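27 Apr 2024
Theerawat Yimyam

Quick one before I run out. Sorting the bin for the Florside table and I still can't put a name to the orange one. Wide rounded top, narrows down to a neck, matte burnt orange, a bit mottled. Gourd? Pear? It goes in the tray with the gourds for now unless somebody objects. Labels get printed tonight so speak up — I have 17 left to name and no patience.
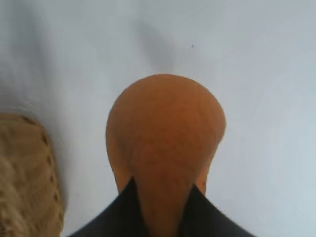 Loureiro wrote that the shape alone settles nothing, half the things in that bin taper at one end, and the old list from July should be checked before anything gets printed.

Fine, but the July list is no help, it skips from 200 to 214 and teh rest is in someone's handwriting. If you have a clean copy send it.

On the earlier question:

> Are we keeping the pretend fruit and
> the gourds in seperate trays this time?
> Last year it was all one heap and the
> kids' table took an hour to set up.

Yes, separate. Two trays, lids on, names on the short side. Room is open from 9 — bring tape, the good kind.

Theerawat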